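4. What people say about their kitchen tables

When I started this project I thought I'd be writing about food. The diaries were supposed to cover what people cooked and who they ate it with, and the table was just the place where it all landed. Then the first batch came back from Skemton and page after page was about the table itself. Scratches, rings, the wobbly leg, the end where the mail piles up. So I changed the coding sheet, and this section is the result.

I had 338 diary entries to work with, written by 108 households in Skemton and Rumow. Of those households, 103 had a table they called the kitchen table, wherever it happened to stand (one was in a hallway, and its owners would not hear it called anything else). The other five ate at counters or on the couch, and I come back to them in section 5.

4.1 Marks and knots

The thing people wrote about most was damage. I'd expected complaints, and there were a few, mostly in the first week. What I got far more of was a kind of family history. A burn belonged to a certain birthday. A row of dents belonged to a fork and a toddler. People knew these marks by touch and could tell me which seat they went with, and they got a little annoyed with visitors who put a placemat over them.

Natural marks in the wood were treated a bit differently. Knots got nicknames – the eye, the egg, the island – and children seem to do most of the naming. Several adults wrote about a knot in the table they grew up with and could still draw its rings in the margin of the diary. Painted and laminate tables hardly ever got this treatment, even when they'd been in the house for decades. I don't want to make too much of that. Owners of painted tables wrote shorter entries on nearly everything.
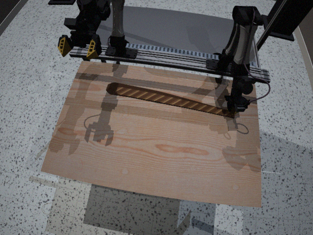 Figure 3. Rendered tabletop with grain and knots, and a long striped object lying across it.

I should say something about how the codes work, and I'll keep it short. Each entry could get any number of tags. "Mark" covered damage, "figure" covered knots and grain, "seat" covered arguments over who sits where, and "stuff" covered whatever was left lying on top. I coded everything once in December and then again after a month off, and where the two rounds disagreed I went back to the entry and read it out loud, which sounds silly but settled most of them. The hardest calls were between "mark" and "figure". Plenty of people couldn't tell me if a dark spot had come with the tree or with a hot pan, and I ended up giving those entries both tags.

4.2 Stuff left on top

I'd planned to treat clutter as noise. It's the most cheerful part of the whole data set! People apologized for it, then listed it with obvious pleasure: seed packets, half a jigsaw, a roll of gift wrap well into spring, somebody's bike light. Things that lay on the table for more than 3 days tended to stop being described as clutter at all. They became part of the layout, and dinner was arranged to fit the space that was left.

Long things came up again and again, and I'm still not sure why. Curtain rods, rolled posters, a fishing pole in pieces. They take up very little room but they split the table in two, and people wrote about "my side" and "the far side" as if a fence had gone up. In shared houses this could get tense. In couples it mostly got jokes.

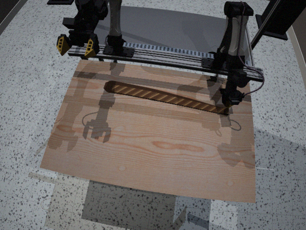

A reader of an earlier draft objected that I was being too kind to clutter, and that for whoever has to clear the table before every meal it's a chore and nothing else. I think that's fair. I went back through the "stuff" entries with this in mind, and the warm ones were very often written by a person other than the one doing the clearing. The diaries didn't ask who cleared, so I can only go by what people let slip, but I've toned down my reading since then and I'd add the question in any future round.

4.3 Caring for the wood

Care routines split by town more than by age or income, and that surprised me. In Rumow nearly everybody who oiled a table used Flasier, the oil sold at the Stojanovska hardware store on the main street, and they used it the way the store tells you to: thin coat, wait, wipe, leave overnight. In Skemton people used whatever was under the sink. I read about olive oil, shoe polish, cold tea and (once) mayonnaise. The Skemton entries were much more likely to mention a parent or grandparent as the source of the method, and the writers defended it with real heat.

Oiling also changed how people wrote about grain. In the days after a fresh coat, entries got longer and used more color words: honey, peach, orange, tan. A week or two later the grain had dropped out of the diary again and we were back to homework and soup. One entry, dated 14 Jan 2018, spends a full page on the stripes near the writer's elbow and never gets around to the meal.

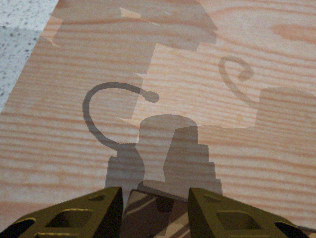 4.4 Limits of the diaries

Diaries favor people who like writing diaries, and I can't fix that here. They also favor evenings. Breakfast barely shows up, and when it does it's a line or two, often with a coffee ring on the paper. I'd be careful about reading the gap as a sign that mornings don't matter to people.

There's also the problem of the assignment. Once I'd told households in Rumow that I was curious about tables, I got tables – the later entries there are full of them. The Skemton group wrote its first batch before I'd said anything, so where the two towns disagree I've leaned on Skemton. The seating entries are the one place where I had to do without that check, as most of the Skemton ones came in late, and they're treated separately in the next section.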